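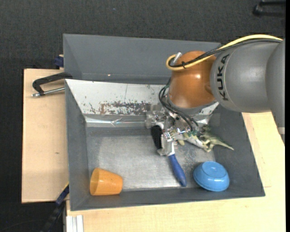 Household items and toys in a gray bin. Open day at Kaltadico, 3 July 2018.

A Day Out in Dodau, with Too Many Teacups

I had been meaning to get to the Kaltadico open day for years, and something always came up (a wedding, a leaking roof, and one summer when I simply wrote it on the wrong page of the calendar and arrived at a locked gate). So when the date came around and there was nothing at all in the way, I packed a sandwich, took my largest shopping bag, and caught the early bus to Dodau, 28 miles of cornfields and small churches and a driver who whistled the whole way.

For readers who don't know it, Kaltadico is the big reuse hall on the river side of town, in what used to be the wool warehouse. People bring in what they no longer want, and the staff sort it, clean it, mend what can be mended and sell it on. I have bought lamps from them by mail for a long time, and the lamp I am writing under was one of them, but I had never seen the building, and a building tells you a good deal about the people who work in it.

It is a lovely one. The old loading doors are still painted that dark green you used to see on railroad stations, and the floor inside is worn into shallow paths where the wool carts must have gone back and forth. The open day starts at ten. By a quarter past there was a line down the ramp, mostly families and a good number of people my age carrying bags even bigger than mine, which made me feel at home right away.

The tours went off every 15 minutes, and I joined the second one. Our guide had worked in the hall since it opened and had one of those soft voices that make you lean in, so that we all shuffled after her in a tight little clump like ducklings. She started us at the drop-off counter. Summer is the busy season for moving, she told us, and November is the quiet month, when they catch up on the repairs. What surprised me was how much attention they pay to the question of what belongs with what. A teapot with its lid is worth having, but a teapot alone is hard to sell, and a lid alone is harder still, so there is a whole shelf of lids waiting for the right pot to come in. I stood in front of that shelf for much longer than a sensible person would. One of the lids had a little acorn for a handle, and I have been thinking about it ever since.

After the counter comes the washing room, which was steamy and loud and smelled of lemon. They do the glassware by hand. I asked about cloudy glasses, having a cupboard full of them, and was told to try warm vinegar and patience, and if that doesn't help, the glass itself is worn and you may as well put flowers in it. I passed this on to my sister over the phone that same evening and she said she had been telling me exactly that for twenty years, so there you are.

The mending room was my favorite. There is a long bench under the north windows, and on it that morning were a mantel clock with its back off, a doll's carriage, and a set of dining chairs having their seats caned. I had never watched anyone cane a chair up close. The cane is soaked first so it will bend, and then it goes over and under in a pattern that looks impossible for the first half hour and then, all at once, looks like a chair. The man doing it let the children have a try on a practice frame, and a girl in yellow rain boots turned out to be so good at it that her father had to be sent to find her twice!

Then the books. I had promised myself I would only look. The book room is up a narrow stair, and they have kept the old wool samples in a case on the landing, little tufts of gray and cream and a brown like strong tea, each with its handwritten label. The books themselves are arranged by a system I didn't manage to work out, with gardening next to sea stories and cookbooks next to religion, but I found a 64-page guide to the river birds of the district, with somebody's pencil ticks beside the ones they had seen. They never got the kingfisher. I paid 50 cents for it and I intend to get the kingfisher on their behalf.

Lunch was in the yard. Notaren, the bakery from the market square, had set up under an awning and was selling cheese rolls and a plum cake that ran out before I got to the front (I did see the last slice go, and the gentleman who got it had the decency to look sorry). I had my sandwich anyway. The coffee came from a cart called Simiyu, strong and very hot, and I sat on the river wall with it next to a couple who had driven over to find a replacement for one broken dinner plate. They had it wrapped in a towel, this broken plate, and they unwrapped it to show me, blue rim and a pattern of small leaves. I saw them again later by the exit with four plates and a gravy boat, looking very happy and a little dazed.

In the afternoon there was a talk about furniture polish, which I will admit I went to mainly for the chair. It was better than I expected. The short version is that most of us use far too much, and that a soft dry cloth used often does more for a table than a whole tin of wax used once a year. The talk went on past its time and people kept putting up their hands. One lady had brought a drawer.

I should say a word about getting around. The ground floor is all level and there is an elevator at the back, but the stair to the books is steep and the rail stops before the steps do, so ask for the elevator if your knees are anything like mine. There are restrooms off the yard. The shop takes cards, though the bakery and the coffee cart wanted cash that day, and the nearest machine is up the hill by the post office, a pretty walk but a warm one in July.

I came home with the bird book, a pair of brass hooks, a milk jug with a chip nobody will notice if I keep it turned to the wall, and three teacups I had no plans for at all. The late bus was full and we all sat with our bags on our laps, and the woman beside me had a birdcage on hers, so we talked about birds most of the way back. I have since gone down to the river two mornings with the book. Plenty of herons so far.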